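Zandgate library says lending pays off, but the numbers are thin

The town library in Zandgate wants to keep its toy and game lending shelf going for another year, and it says demand proves the case. Members borrowed 2,342 items in the first 6 months, according to a report released in September.

That sounds like a lot. The report does not say how many different families did the borrowing, or how many loans were renewals of the same puzzle by the same household. Asked about it, branch manager Zanele Engelbrecht said the checkout software, Flusik, "doesn't split it out that way." A person with a spreadsheet could probably manage. 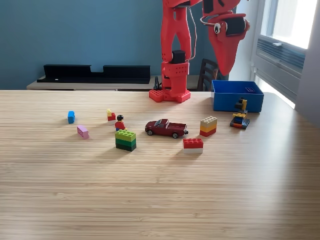
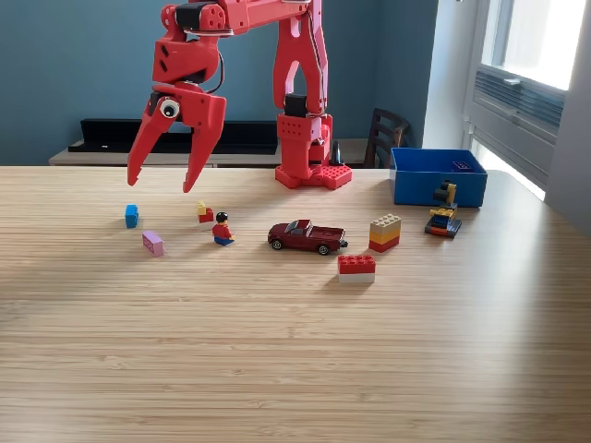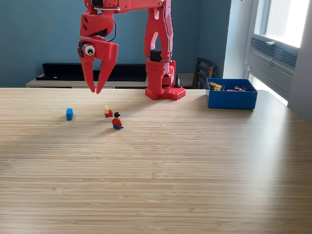

A red arm at the far edge of a light wooden tabletop, seen in all three pictures.

The library also claims the shelf saves parents money — roughly 20 dollars a month each. The source is a survey handed out at the front desk, where people who had just borrowed something for free were asked if they liked it.

Keabetswe Shabalala, a parent of two who lives on Cukau Street, uses the shelf and still has doubts. "It's nice," she said. "But they cut evening hours to pay for it, and I work days. I'd take the hours back."

Engelbrecht disputes that the two are linked. The library's own budget lists both changes under the same line.

The town council will take up the request next month. The report runs to 3 pages, one of them a cover.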